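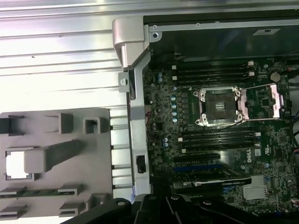 We passed 1585 demonstrations this week, and I've had a cup of tea to mark it (a big one, with two biscuits!). The plan is still to have 4000 before we train the next version, so there's a way to go. I've been steering on the old Dell board most afternoons, the one with the empty CPU socket and memory slots both above and below it — a lovely thing to learn on, if you have the patience. I try to vary my approach every time, coming in high, coming in low, starting from somewhere silly, so the learner doesn't get stuck on my habits.

Hrvoje Omerović keeps my fumbled runs in a folder of their own and thinks the ones where I recover are worth more than the clean ones. I grumbled at first, but I've come round. Idris Jenkins is bringing four more machines over from Astwood in June, and I can't wait to get my hands on them.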